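Right, March update for the kitchen bench project. Since I last wrote we've mostly been doing sums, so apologies if this reads like a shopping list!

The big question was whether to buy the second pair of arms now or wait. I got quotes from Peton and Buritz, and Peton came in at 1,232 pounds less for the same reach and payload, but with a longer wait on spares. I'm leaning towards Peton, with a spare set of fingers ordered on day one (187 pounds, and worth every penny going by how we got through them last year).

We're still doing the planning in simulation, so we know what the bench needs to look like before we pay anybody to build it. The breakfast layout is the one I keep going back to.

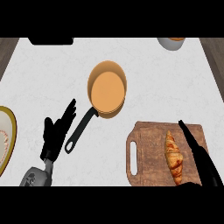 Breakfast layout in the simulator: left gripper by the pan handle, right arm alongside the croissant on its board.

What I want out of this is a decision on arm spacing. If the two bases sit too close we'll be paying for a custom mount, and Muriithi want 5 weeks to make one. The standard mount is already in the budget, so fingers crossed. I've also pencilled in 2 days of Troltora's time for the safety check, which I forgot in the last version (sorry).

Could you let me know by the end of April if you're happy for me to place the arm order? The mount can wait a bit longer.

Comments

Happy with Peton if the spares are in the first order. Is delivery included?

Can we keep the custom mount as a separate line please, it got lost last time.

Kitchen bench project | Contact the project office | Back to top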